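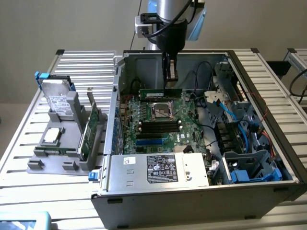 A green memory module just above the motherboard, with four black slots waiting in the open case.

There is a particular pleasure in laying an old tower on its side and taking the panel off. Melaniia Vakulenko has done it more times than she can remember, and she still leans in like someone opening a birthday present. "Look at all that room!" she says.

Her repair evenings in Brovcombe began with one bench and a biscuit tin of screws. Now there's a proper parts shelf, a kettle that is never off, and a list of 146 machines sent home working again. Workstations are her favourites – big, heavy things built for offices, with drive cages you can get your fingers round and blue plastic tabs wherever something is meant to come loose. You hardly need a screwdriver for half of it.

Memory is where she starts beginners. Line up the notch, press both ends evenly, listen for the click of the latches. It's a lovely sound, and people grin when they hear it (I certainly did).
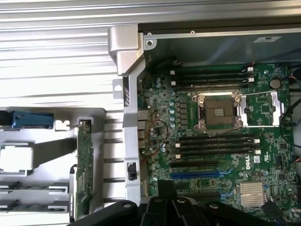

The processor is another matter. Gebhard Stöckli, who learnt on adding machines and has never lost the light touch, won't let anyone talk to him while a socket is open. Those gold contacts bend if you so much as brush them with a sleeve, and he has spent whole evenings with a magnifier and a needle, coaxing one back into line. Lower the chip straight down, he told me, and don't push. Then the load plate, then the lever, which always takes more force than you'd like.

The next evening is 11th September, with 18 places and tea included. Bring a tower if you have one, and a box for the screws.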